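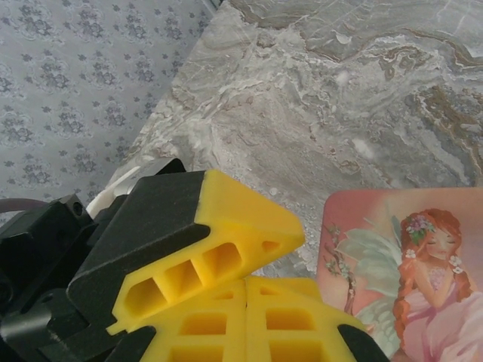 Tiburcio Palacios asked for the finger change to be taken first, before the usual business, and said he would happily spend the whole meeting on it if the rest of us let him. Agreed, within reason.

Lolley workshop group
Minutes of the cell upkeep meeting, May 2025
Present: Nicanor Cuevas (chair), Tiburcio Palacios, four others from the bench group
Minutes taken by the bench group

1. Printed fingers

Tiburcio has now fitted the yellow printed fingers on the Akitz cell twice, once with the arm powered down and parked and once with it only held at rest. The first way was far nicer. Parked, the screws line up by hand and the black backing plate goes on square. Held at rest, the wrist sags a touch while you work and you end up chasing the last screw. He would like everyone to park the arm, and nobody objected.

The open-sided print is a real success. It is light, it prints overnight, and a cracked rib can be seen straight away without taking the finger off. Tiburcio passed round a set that had done more than 600 grasps on the practice bench at Kernura. One rib had gone near the tip and the rest looked almost new, which caused a fair bit of excitement round the table.

There was a long talk about screw tightness. Two of us had been doing the finger screws up as hard as the driver would go. Tiburcio showed a plate mark pressed into the plastic on an old finger and asked for snug and a small nudge, no more. Nicanor wondered about thread lock. Not on the plastic side, please, and only a dot on the metal.

After any finger change the gripper's closed position must be taught again. Close slowly until the tips just meet, save, open, close again, look at the gap from the side. If the tips cross or one rides over the other, undo the backing plate and start afresh — don't try to fix it in the settings.

Agreed: park before changing fingers. Old fingers go in the tray marked with the arm they came off.
Action: Tiburcio to write the closed-position steps on one sheet and tape it inside the tool cupboard door.

2. Cables

Nicanor reported on the cable check he did in January and again just before this meeting. The runs along both arms were sound both times. He is very pleased with how the clips on the white links have kept their grip, as he had expected to be replacing them by now.

The thing to watch is slack at the elbow. With too little, the cable pulls at full reach. With too much, it hangs where the other arm can catch it. Nicanor's way is to drive each arm to its furthest point by hand, let the cable find its own loop, and only then press the clips home. It takes longer than clipping with the arm folded, and it works beautifully.

Somebody asked whether the loops under the rail should be tied up. Nicanor said to leave them loose for now. Last time they were tied, the tie ended up tight against a connector and we lost an afternoon to a joint that came and went. He would sooner see a soft loop he can follow with a finger.

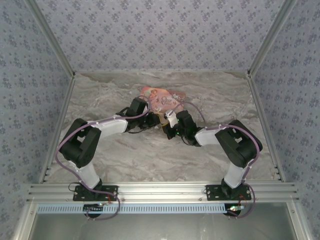 The Akitz cell: both arms on the front rail, with the purple cables running down past the base plates.

The boards under the base plates came up next. Please don't pull a connector by its wires. Hold the plug body, rock it gently, and if it won't come, stop and ask. There are spare leads from Fikre in the second drawer, and Tiburcio has cut a bundle of 50 short labels so that both ends of every lead can be marked as it goes in. Several people wanted to start labelling that minute.

Agreed: slack to be set at full reach. Loops under the rail left untied until the next check.
Action: Nicanor to label the leads on both sides, beginning with the left arm.

3. Base plates and rail

Both arms were taken off and put back after the last move of the table. The right one went back slightly turned, which we only found when the two grippers met off line. Slackening the plate, resting a straight edge along the rail and tightening the bolts a little at a time in opposite corners sorted it out. The meeting point is now better than it was before the move!

Nicanor proposed that the bolts be checked every 200 hours of running. One member thought this too often. After some back and forth it was kept, on the grounds that it is a ten-second job with the long-handled key and nobody minds doing it.

The grooves in the rail collect crumbs and bits of print. Brush them out along the length, never towards the boards. No compressed air.

Action: bench group to put the straight edge back on its hook. It has been missing from the hook at every meeting so far.

4. Joints and warm-up

A member asked why the left elbow sounds rougher than the right in the first few moves. Tiburcio has listened to both and thinks the left is simply stiffer when it starts. He has been running each joint through a slow sweep before work, and the noise goes by the end of it. If it ever stays after the sweep, stop and note the joint in the book.

There was some keen discussion of whether the sweep could be one button for both arms. Tiburcio has a draft that moves them one after the other. He does not want them sweeping together yet, with the grippers able to reach each other as they do. Everyone would love to see it.

Action: Tiburcio to bring the draft and run it for us, one arm at a time.

5. Spares

Count of printed fingers in the cupboard: 14, of which two are from the early batch and have the softer tip. Keep the early ones for practice. One spare wrist servo has been ordered through Fikre. No spare for the elbow at present — Nicanor to ask what the wait would be.

6. Any other business

The upkeep book has moved to the shelf beside the tool cupboard. Please write in pen.

Thanks were given to Tiburcio for the fingers, with some applause. Kernura have asked for the print file and he is glad to send it, along with the note about not overtightening.

Next meeting to be at the cell itself, so that the plate alignment can be shown with the bolts slack. Bring the long-handled key if you have it.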